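Catterall Cups and Desks

A data card and general readme for the Catterall collection, kept by the Dovgate group

What you are reading

Hello, and thank you for taking the time to open this file before opening the rest of them. Catterall is a collection of pictures and written notes about very ordinary workroom things: the cups people drink from and pour with, the tables the cups sit on, and the desks close by with their monitors, cords and rolls of whatever it is that ends up on desks. We started it because we wanted a set of notes on small household-type objects that had been written slowly, by people who like looking at things, and we could not find one that suited us.

The collection has 2,000 entries in this release. Each entry is one picture with a note, and the notes run from a single line to most of a page, depending on who was writing and how much they had to say that day. They are split into 7 folders by the main thing shown, and there are 3 levels of note (short, medium and long), which are explained further down.

If you have used our earlier set, Biko, you will find the layout familiar. Biko was all kitchen drawers and shelves. Catterall moves out to the tabletop, and the notes are longer.

About the cups

Cups are the heart of the collection and the folder we spent the most time on. They seem like a simple subject until you sit down to write the four-hundredth note, and then you start to notice that a cup is described mostly by its rim, its lean and its color, in that order, at least by us. Please read the notes on color before you use that field for anything serious. 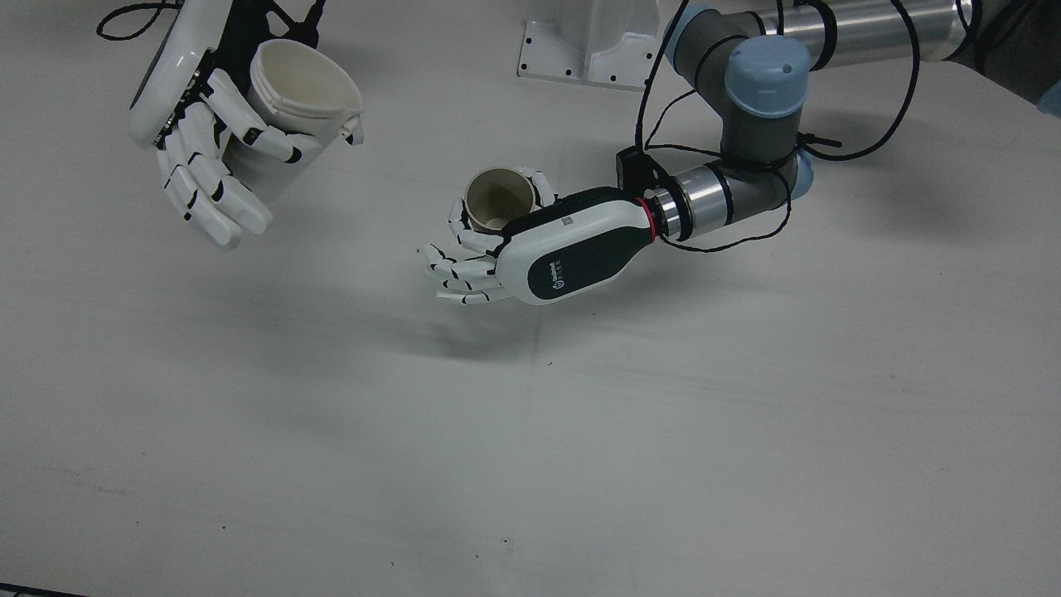

Cup notes all begin with the color and the general build, and then go on to how the cup is standing or being held. We ask writers to treat each cup as its own object even when two of them come close together over the same table, and to give the difference between them in plain words. A good pair to practice on is the white cup tipped with its mouth up and to the right, and the small tan one that stays upright, short and round-sided and close to the color of cardboard. The first one has a ridge running around it below the lip, and two of our writers read it two different ways - one as a pair of stacked cups, the other as a single cup with a lid ring. Both readings were kept in the notes field, and the object count was left blank. We would much prefer a blank to a guess, and you will find blanks like this one all through the folder.

A word on color names. We settled on everyday words that anyone would use at home: white, off-white, beige, tan, brown and so on. The inside of a cup often gets its own color word, as a white cup can go quite beige toward the bottom where the light falls off. In the first round of notes a lot of writers skipped the inside altogether, so we went back and filled it in wherever the inside could be seen. If the inside field is empty, the mouth of the cup was turned away.

We do not record what a cup is made of unless it is plain from the picture. Paper, plastic and china can look very much alike when they are all white and sitting on a white table (and so many tables are white!), and we had some long and friendly arguments over this before agreeing to leave the material field out of the cups folder entirely. It is still there for the furniture.

We also do not record what is in a cup, even when somebody is sure they know. There is a separate yes-or-no field called "inside visible," and that is as far as we go.

About the desks

The desks folder came second, and it was Kulsoom's idea. Her feeling was that a tabletop on its own is a bit lonely, and that people looking for cups in a real room would have to look past a great many cables first. The desks are not staged or tidied. We asked that they be left alone, and they were. 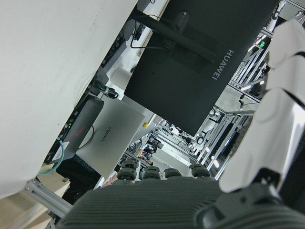 Notes in this section by Beatriz Lobo and Kulsoom Khattak
Posted Wednesday, December 19, 2018

Desk notes are the long ones. A desk may have more on it than any writer wants to list, so the rule is to start with the biggest thing and stop when you run out of things you can name with confidence. Screens come first, then anything with a cover or a case, then cables, then the small stuff. Lettering is copied down exactly when it can be read, and left out when it can't. The HUAWEI name on the back of a black monitor was copied, for instance, and so was the smaller one on the silver-grey cover nearby. That cover is down in the notes as "laptop or display," and we were happy to leave it so.

Cables get their own line. We write the color and the shape they make (loop, coil, arc, hanging) and we do not try to say what is plugged into what. Beatriz feels strongly that a teal cable should be called teal and not blue-green, and since she wrote most of this folder, teal it is. If you search for blue you will miss some, so please search for both.

Small things are written down by color and rough shape when we don't know what they are. You will meet "small yellow object" and "pale roll" and "dark block" many times over. New readers sometimes write in to tell us these notes are lazy, and we do understand the feeling, but a yellow something on the edge of a desk really may be a dozen different things, and we would like the note to stay true for all of them.

Left and right are always given as you look at the picture. Where the desk leans, the note says that it leans, and the words "above" and "below" follow the picture and not the room. This was a change from Biko, where we followed the room, and if you plan to use the two sets together you will need to keep it in mind.

The folders

cups - all cups, held or standing
tables - tabletops and their edges
desks - desks with equipment
cables - closer pictures of cords, coils and plugs
boards - wooden boards, panels, beams and fittings
rolls - tape, paper and anything that looks like a roll
odds - everything we could not place

An entry lives in one folder only. A desk with a coil of cable on it is a desk. We went back and forth on this, and Pornitus, the little sorting program we use, still disagrees with us now and then and drops a desk into cables. We fix these as we find them, and we would be grateful for your help if you spot one.

The levels of note

Short: one sentence, main object and color.
Medium: one paragraph, main object, what is next to it, anything leaning or partly hidden.
Long: as much as the writer wished to put down.

Not every entry has all 3. The cups mostly have short and medium, the desks mostly medium and long. The odds folder has whatever we could manage.

How the notes were checked

Every note was read by a second person with the picture open beside it. The reader could strike words out but could not add any, a rule we are rather fond of. If something was missing, the note went back to the first writer, who had another look. It made the work slow - we began in April and thought we would be done by summer - and it also made the notes shorter and a good deal more careful.

Where the writer and the reader still did not agree, both versions are in the file, marked 1 and 2. Neither one is the winner. Please don't simply take the first.

Known problems

White things on white tables are under-described. Some edges are just hard to find.

The word "small" is used far too often. We know.

The rolls folder has some things in it that may not be rolls.

Spelling is American throughout, but "grey" slipped into a good many of the desk notes and we have not changed it. Search for both spellings.

Changes since the last release

Filled in the inside color for cups.
Moved the plug pictures from desks to cables.
Took out the material field for cups.
Added the second reading where writers disagreed.

Using Catterall

You are welcome to use the notes for study, for teaching or for your own enjoyment. If you pass them along, please keep this file with them, and please keep the blanks blank. Corrections are always welcome and can go to either of us through the Dovgate group. Do tell us the folder and the entry number, and if it is about a cup, tell us which cup.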